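Cirkel — cellule de manipulation pour récipients ouverts

Référence catalogue : Cirkel, version table
Fabricant : Lekov
Catégorie : préhension, dépose et transfert vers contenant
Disponibilité : sur commande, livraison à partir de janvier

Présentation

Cirkel est un ensemble prêt à raccorder pour la dépose et la reprise d'objets légers dans des récipients ouverts : bols, bacs, cuves de pesée. Il comprend une pince électrique à deux doigts, une caméra de poignet, une caméra fixe, un contrôleur et le logiciel Okabe. Le bras n'est pas fourni. La bride d'adaptation est à préciser à la commande, selon le modèle de bras déjà en service.

Le produit s'adresse aux laboratoires d'essai, aux ateliers de conditionnement en petite série et aux équipes qui constituent des jeux de démonstrations pour l'apprentissage de trajectoires. Il ne convient ni à la manipulation de liquides chauds ni aux zones soumises au lavage haute pression.

Principe de fonctionnement

La caméra fixe donne la position du récipient par rapport à la base du bras. La caméra de poignet prend le relais en phase d'approche, une fois les doigts au voisinage du bord. Le passage de l'une à l'autre est géré par Okabe et se règle par un seuil de distance, modifiable dans l'onglet Approche. La valeur d'usine est de 50 mm.

Les deux flux sont horodatés par le contrôleur et enregistrés avec l'état de la pince (ouverture, effort, consigne). L'enregistrement peut être déclenché manuellement, par entrée numérique ou par le programme du bras.

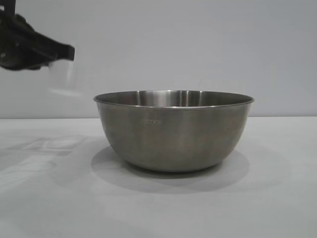
Vue de la caméra fixe : pince, objet tenu et bol en acier inoxydable.

Surfaces réfléchissantes

L'acier inoxydable reste le cas difficile. L'intérieur d'un bol poli renvoie l'éclairage du plafond et les objets voisins sous forme de traînées déformées, que les détecteurs de contour courants confondent facilement avec le bord. Okabe propose pour ces récipients un mode dédié, dans lequel seul l'arc du bord est retenu pour le calcul de pose. Les reflets situés à l'intérieur de l'arc sont masqués avant traitement.

Ce mode suppose un plan de travail clair, mat et sans motif. Sur un plan sombre, le contraste entre la paroi extérieure et le fond devient insuffisant et la pose calculée dérive. Le plateau blanc proposé en option (voir plus bas) a été retenu pour cette raison.

L'ombre portée du bras sur le plan de travail est une autre source d'erreur. Elle se déplace avec la pince et peut venir toucher la silhouette du récipient. Le filtre d'ombre compare la zone assombrie au modèle géométrique du bras, tel qu'il est déclaré dans la configuration. Si un outil ou un câble est ajouté après la mise en service, le modèle doit être mis à jour ; à défaut, le filtre laisse passer une partie du contour. 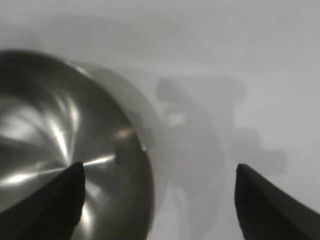 Les doigts livrés en standard sont noirs, mats, à extrémité effilée. La teinte limite les reflets parasites dans le champ de la caméra de poignet, où ils occupent en permanence le premier plan. Okabe en tient compte par un masque fixe, recalculé à chaque changement de doigts. L'opération demande une ouverture et une fermeture complètes à vide, sans objet devant la caméra.

Des doigts larges, à garniture souple, existent pour les objets déformables. Ils réduisent le champ utile vers le bas et imposent une approche plus verticale.

Caractéristiques

Pince : électrique, deux doigts parallèles
Charge maximale en prise : 200 g
Consigne d'effort : réglable, avec seuil d'arrêt
Caméras : une au poignet, une fixe sur potence
Entrées et sorties numériques : 7 au total
Capacité d'enregistrement interne : 2000 séquences
Export : par réseau ou par support amovible

La capacité indiquée s'entend pour des séquences courtes, aux réglages d'usine. Elle diminue si les deux flux sont conservés sans compression.

Mise en service

L'installation se fait en une demi-journée — davantage si la potence de la caméra fixe doit être ancrée au mur. L'ordre à respecter est le suivant : montage de la bride, pose de la pince, raccordement du contrôleur, fixation des caméras, puis étalonnage. Une caméra fixe placée bas, à peine au-dessus du bord du récipient, donne une bonne lecture de la hauteur de l'objet tenu mais renseigne mal sur l'intérieur. Une position plus haute fait l'inverse. Le choix dépend de la tâche, et l'étalonnage est à refaire après tout déplacement de la potence.

Aux vitesses de transfert élevées, l'objet tenu peut apparaître flou, surtout s'il est clair ou translucide. Réduire le temps de pose de la caméra et augmenter l'éclairage. Si l'éclairage ne peut pas être modifié, abaisser la vitesse sur le dernier segment avant dépose.

Options

Plateau blanc mat, découpe sur mesure
Jeu de doigts larges à garniture souple
Panneau d'éclairage diffus Zorel, à suspendre au-dessus du plan
Licence Okabe supplémentaire pour poste de relecture

Le panneau Zorel atténue les points brillants sur les bords métalliques sans les supprimer. Il ne dispense pas du mode dédié aux surfaces réfléchissantes.

Limites connues

La détection du bord n'est pas garantie pour les récipients transparents. Deux bols emboîtés sont lus comme un seul. Le marquage éventuel des récipients (contenance, référence) n'est pas exploité par le logiciel.

Contact

Questions techniques et compatibilité des brides : Idun Midtbø
Devis et délais : Mitali Paul
L'assistance téléphonique est fermée le samedi. Pour toute demande portant sur une séquence enregistrée, joindre l'export complet, avec l'état de la pince et les deux flux.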